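紅茶の店「フラマール」、旧ファッブリ製パン所跡で9月に再開 量り売りと夕方のお茶の会も

坂の途中の角で長く親しまれてきた紅茶の量り売りの店「フラマール(Flamard)」が、この9月、坂を下りきったところにある旧ファッブリ製パン所の建物に移り、あらためて店を開けることになりました。春先に元の店のシャッターが下りたままになってからというもの、「あそこはもうやめてしまったの」と本紙の窓口にまでお尋ねをいただいていましたので、まずは移転であって閉店ではないということを、お知らせできるのをうれしく思います。

店主のミルコ・セラ(Mirko Serra)さんによると、元の店の建物は配管がずいぶん傷んでいて、冬に一度、湯沸かし場の床下で水が漏れたのだそうです。直して使い続けることも考え、見積もりも取ったものの、工事のあいだ茶葉を湿気から遠ざけておく場所がどうにも見つからず、それならいっそ引っ越してしまおうと決めたのが3月の終わり。ちょうどそのころ、パン屋を畳んだファッブリの建物の持ち主から「粉の倉庫だった部屋なら、紅茶にもいいんじゃないか」と声がかかりました。

「粉の倉庫というのは、本当に乾いているんです。入った瞬間に、ああ、ここだなと思いました。窓が北側に小さいのがひとつあるだけで、夏でも空気が落ち着いている。パン屋さんが何十年もかけて作ってくれた茶葉の部屋みたいなものですよ」とセラさんは笑います。

フラマールをご存じない方のために少し書いておくと、この店は缶入りやティーバッグの品をほとんど置かず、棚に並んだ大きな茶筒から、お客さんの目の前で茶葉を量って袋に詰めてくれる、昔ながらの売り方を続けてきました。量は10グラムから。初めての茶葉をいきなりたくさん買うのは気が引けるという人にはこれがありがたく、10グラムずつ違うものを買って帰り、家で飲み比べて、気に入ったものを次に100グラム買いに来る、というのが常連のあいだの決まった道筋のようになっていました。この売り方は新しい店でも変わりません。

変わるのは、湯を沸かす場所が広くなることです。以前の店では、試飲をお願いすると奥のカーテンの向こうでセラさんがごそごそとやり、しばらくすると小さな湯のみが出てくるという具合で、あれはあれで楽しみだったのですが(待っているあいだに隣の人と話が始まるのです)、今度は客の側から手元が見えるように台を置くとのこと。湯の沸かし方や蒸らし方について尋ねられることが多いので、それなら見てもらうのがいちばん早い、という考えからだそうです。

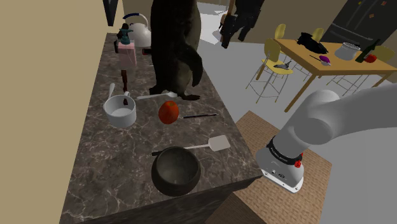 さて、その湯の話になると、セラさんの言葉は急に増えます。

取材のあいだも、こちらが移転の日取りをうかがおうとするたびに話は水のほうへ流れていきました。いわく、このあたりの水道水はやわらかいので、茶葉の渋みは早く出る。だから袋や缶に書いてある時間をそのまま守ると、ものによっては少々濃すぎることがある。くみたての水を勢いよく沸かし、ぐらぐらと大きな泡が立ったところですぐに注ぐのがよく、保温のまま長く置いた湯や、二度三度と沸かし直した湯では、どうも味が平たくなる。ポットはあらかじめ湯を通して温めておき、注いだらふたをして、あとは触らない。スプーンでかき回したくなる気持ちはよくわかるけれども、注ぎ分ける直前に一度だけ、そっと底をなでるくらいでいい、とのことです。

記者もさっそく家で試してみました。普段は湯を沸かしながら洗い物を始め、気がつけばすっかり冷めかけた湯で淹れているような暮らしですから、台所に立ってただ湯を待つというのは、それだけで妙に改まった気持ちになるものです。香りの立ち方はたしかに違うように思いましたが、こちらが真面目に淹れたせいでそう感じたのかもしれず、そこは読者のみなさんもご自分で確かめてみてください。

新しい店で最初に棚に並ぶのは、以前からの定番に加えて、移転に合わせてセラさんが組んだ「オレル(Oler)」という名のブレンドです。渋みの軽い茶葉を土台に、少しだけ燻した香りのものを混ぜてあり、牛乳を入れても、そのままでも飲めるようにしたといいます。試作は夏じゅう続き、燻した香りを強くした初期のものは、ご家族から「焚き火のあとの上着のよう」と言われて取り下げたそうです。いまのものは、飲んだあとにようやく、そういえば少し煙の香りがしたかな、と思う程度。値段はほかの定番のブレンドと同じに揃えるとのことでした。

名前の由来をうかがうと、「響きです」とひとこと。もう少し何かあるのではと粘ってみましたが、やはり響きだそうです。

もうひとつ、移転に合わせて始まるのが夕方のお茶の会です。店を閉めたあとの午後6時から、旧製パン所の売り場だった部屋に椅子を出して開くもので、参加費は茶葉とお菓子のおみやげ込みで3,000円。会では、同じ茶葉を湯の温度と蒸らす時間を変えて飲み比べ、そのあとはめいめいが家から持ってきた菓子を広げてよいことになっています。手作りでも買ったものでもかまわず、手ぶらでもかまいません。お子さん連れも歓迎で、その場合は牛乳をたっぷり入れた薄めのものを別に用意してくれます。

お菓子のおみやげのほうは、隣町の焼き菓子の店「ブトフ(Butov)」が引き受けます。ライ麦の粉を使った平たいビスケットで、甘さはごく控えめ、端のほうが少し固いのが特徴です。もともとブトフではファッブリの粉の仕入れ先を紹介してもらった縁があり、パン屋が店を畳むときには、残っていた焼き型をいくつか譲り受けたのだとか。その型で焼いたビスケットが、めぐりめぐって元の建物に戻ってくるわけで、この話をするときのセラさんは、水の話のときに負けないくらい楽しそうでした。
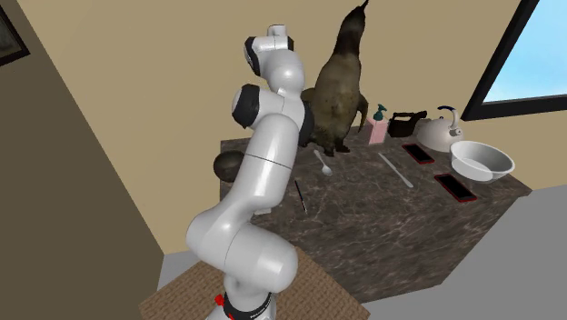 旧ファッブリ製パン所についても、懐かしく思われる方が多いでしょうから、少し紙面を割いておきます。

ファッブリは朝が早い店でした。まだ暗いうちから窓に明かりがともり、坂の下のバス停で始発を待つ人は、たいてい丸パンの焼ける匂いのなかに立っていたものです。冬の朝など、あの匂いがあるだけでずいぶん待つのが楽だったと、今でも話に出ます。食パンは昼前に売り切れ、夕方に残っているのは固めの田舎パンばかりでしたが、これがスープに浸すとたいへんおいしく、わざわざ夕方を狙って買いに来る人もいました。

建物は今回、表側の造りをほとんどそのままにして使うそうです。店先の深い緑のひさしも、入り口の引き戸も残ります。引き戸は昔から右に少し引っかかる癖があって、一度持ち上げるようにしてから引かないと開かないのですが、大工さんに直しますかと聞かれたセラさんは、迷った末に直してもらうことにしました。両手に荷物を持ったお客さんが入れないのは困る、というのが理由です。惜しむ声もあるかもしれませんが、これからはすんなり開くとのことですので、勢いよく引きすぎないようお気をつけください。

奥の大きな窯は、動かすには壁を壊さなければならないため、火を入れないまま残されます。窯の前はちょうど茶葉の袋を仮置きするのによい広さで、届いた荷をここでほどき、奥の粉の倉庫だった部屋へ運び入れる段取りになっています。窯の扉の中を物入れにしてはどうかという案も出たそうですが、セラさんは「いつか誰かがまたパンを焼きたくなるかもしれないでしょう」と言って、中は空けておくつもりだといいます。

元の店で使っていた茶筒も、すべて新しい店に移ります。ふたの縁が少しへこんだものもありますが、閉まりには差し支えないそうで、磨きすぎないように乾いた布でふくだけにして運んだとのことでした。並べる順番も前と同じにするそうなので、「左の端の、上から二番目の」といった頼み方をしてきた方も、どうぞ安心してお出かけください。

ポイントカードについてもお尋ねが多かったので、うかがってきました。前の店の緑色のカードはそのまま使えます。はんこが途中まで押してあるものも、角がすり切れてしまったものも大丈夫です。洗濯してしまったという方は、読める範囲で相談に乗ってくれるそうですから、捨てずにお持ちになってみてください。

また、開店からしばらくのあいだ、オレルの小袋を最大200袋、お買い物をされた方に差し上げるとのことです。ひとりにつきひと袋で、なくなり次第おしまいになります。袋の裏にはセラさんの手書きを写した淹れ方の紙が入っていて、字がかなり小さいので、眼鏡をお使いの方はお手元にご用意ください。

営業は午前10時から午後5時まで。昼どきに短い休みを取ることがあり、その間は引き戸に札が下がります。お茶の会の申し込みは店頭で直接、または元の店から変わらない電話番号で受け付けます。茶葉を量っているあいだは電話に出られないことがあるので、呼び出しが続くようなら、少し時間をおいてかけ直してもらえるとありがたいそうです。駐車場はありません。坂の下のバス停からは、歩いてすぐです。

牛乳を切らした日のために、とセラさんからもうひとつ、読者のみなさんへの言づてを預かっています。濃く出すぎてしまった紅茶は、捨てずに冷まし、少しの砂糖と一緒に米を炊く代わりの鍋で干しあんずを煮るのに使うとよいそうです。弱火でことこと、汁がとろりとするまで。翌朝、固めのパンにのせて食べるのがいちばんだとのことで、ファッブリの田舎パンがもうないことだけが、今のところ少し残念だと話していました。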